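# Ceramic floor tile

A **ceramic floor tile** is a thin slab of fired clay used to cover floors in kitchens, bathrooms, workshops and public buildings. It is laid on a flat base with a layer of adhesive, and the gaps between tiles are filled with grout.

## Manufacture

The raw mix contains clay, feldspar and sand. It is ground with water, dried to a powder and pressed in a steel mould. The pressed body is glazed if required and then fired. Tiles shrink in the kiln, usually by 7 per cent or less in dense grades, and are sorted by finished size before packing. Each size group is marked on the box, and groups should not be mixed on one floor.

## Water absorption

Tiles are graded by the share of water the body takes up when soaked. Dense bodies absorb very little and may be used outdoors where frost occurs. Porous bodies are lighter and easier to cut, but are normally kept for indoor walls.
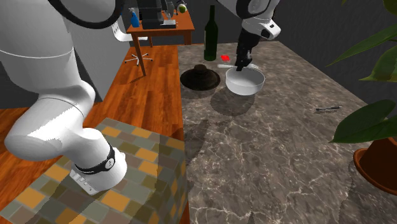 Absorption also affects the choice of adhesive. A dense tile gives ordinary cement adhesive little to grip, so a polymer-modified type is preferred. The Trireo range, made at the Rultitz works, was sold with a ribbed back for this reason — the ribs are 11 mm apart and run the length of the tile.

## Laying

The base must be clean, dry and level. Adhesive is spread with a notched trowel, and each tile is pressed down with a slight twist. Spacers keep the joints even. Large floors need movement joints, filled with a flexible sealant, where the floor meets walls and columns. Grout is applied once the adhesive has set.

## Sizes

Square tiles remain the most common. Older Rultitz stock was made in sides of 186 mm and 268 mm, neither of which matches present sizes, and repairs to such floors generally rely on salvaged pieces. The smaller size was also supplied under the Cedent name, with a matt glaze only.

## See also

- Grout
- Quarry tile
- Terrazzo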